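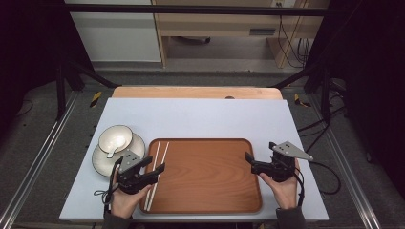 4.3 Checking the grippers on thin objects

The Plalent notes claim hand-held grippers pick up anything on a dinner tray. We doubt it. Try chopsticks before you believe it.

1. Set the tray on the board, with the plate, bowl and spoon to its left.

2. Lead both cables away from the tray.

3. Close one gripper on a chopstick. Lift, hold, put it back. Do 12 lifts per hand.

4. Write down every drop. "Almost held" is a drop.

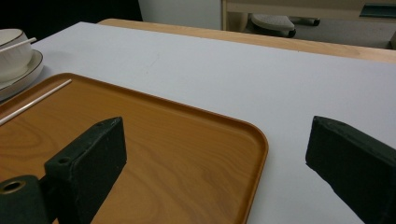 Fig. 9. Gripper fingers at the tray, chopstick on the far side.

Note: Trefor Rees got 100 clean lifts with a thick marker. That says little about chopsticks.

CAUTION: Don't tighten the finger mounts to fix a weak grip. Recheck alignment first (4.1).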